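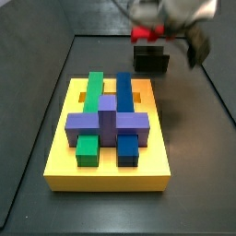

Bench, Thursday: yellow base board, green and blue bars lying front to back.

Saludo touring car, turbo engine, back from the Hulmont round. Driver's complaint: hesitation on exit from the slow corners, second gear, worse late in the race.

Logged boost against throttle for the last 4 laps. Target is met on the straights. Out of the hairpin it arrives 90 ms later than in qualifying trim. Charge temperature looks normal, so the intercooler stays on for now.

Pressure tested the intake side. Small leak at the lower hose joint, cold side. Clamp had backed off and the hose lip is scored. New hose and clamp fitted, joint held for 600 s with no drop.

Wastegate actuator: preload short of the Toditz sheet. Reset and marked with paint pen. Jomar Sison to check my reading before the car goes on the dyno.

Rear dampers off. Left one weeps at the shaft seal, 112 ml of oil recovered on strip-down, which is under the fill spec. Both going to Workum for seals. Ask them for the dyno plots in the same units as last time.

Open:
Ballast plate bolts need replacing, threads tired.
Brake ducts, right front, cracked at the flange.
Second gear dog rings not looked at yet.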